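The long way back for a film that hardly anyone saw

When Patument opened in April 2000, it played on two screens for five days. The reviews were short and mostly unkind. One called it a ghost story without a ghost. The distributor, Nuline, pulled it before the second weekend and the director, Adeel Bugti, went back to editing adverts.

Twenty-two years later it is getting a proper release, with a cleaned-up print and a new sound mix. It will be in cinemas from 31/03/2022 and on disc later in the year.

The story is simple enough. A widowed pharmacist called Gilani moves with her teenage daughter to a seaside town, into a flat above a closed dance hall. The daughter begins to talk about a friend called Momby, who knows things about the dead father that the girl could not have been told. Gilani assumes a neighbour is behind it. She starts asking questions, and the town does not care for them.

There are no shocks to speak of. Most of the film is set in kitchens, on stairs and at the pharmacy counter, and Momby is never shown. Bugti says the producers asked him several times to put a figure in the window for the trailer.

"I shot it once to keep them happy," he says. "It looked like a man in a window. We all watched it back and that was the end of the matter."

The script went through five drafts. In the first, the father was alive and the daughter was the one who had died. Bugti changed it after a reading in which the actress playing Gilani pointed out that she spent the last half hour with no one to talk to.

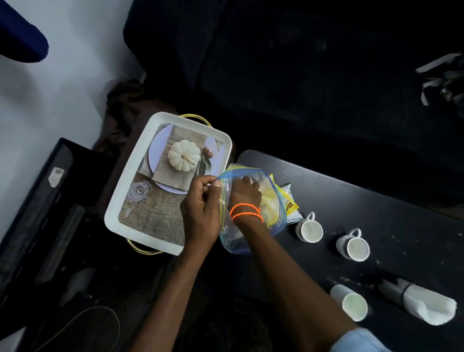

Photo: supplied

Money was short throughout. The dance hall was a real one, due for demolition, and the crew had the use of it until the builders arrived. The flat upstairs was built inside the hall itself, which is why the ceilings look so high. Scenes on the pier were filmed at dawn to avoid paying for it to be closed.

After the failed release, the film had one late-night television showing and then dropped out of sight. It was never put out on DVD. Copies taped off the television passed between horror fans, some of them missing the opening ten minutes, and a few people came to believe that the film began with Gilani already on the stairs.

The original negative was found in a store room when Nuline moved offices. Three of the reels were in good order. The fourth had shrunk and had to be scanned slowly, frame by frame, and 348 frames were too badly damaged to use. Those were taken from a cinema print, and the join can be seen if you know to look for it, during the argument at the bus stop.

Bugti has not tried to improve the film in other ways. He was offered the chance to recut the ending, in which Gilani locks up the flat and hands the keys to the neighbour she has accused. He watched it again and left it alone. The only thing he altered was the music over the closing titles, which had been chosen by the distributor.

He is now writing another feature, again set by the sea. It has no title yet, and he would not say whether there is a ghost in it.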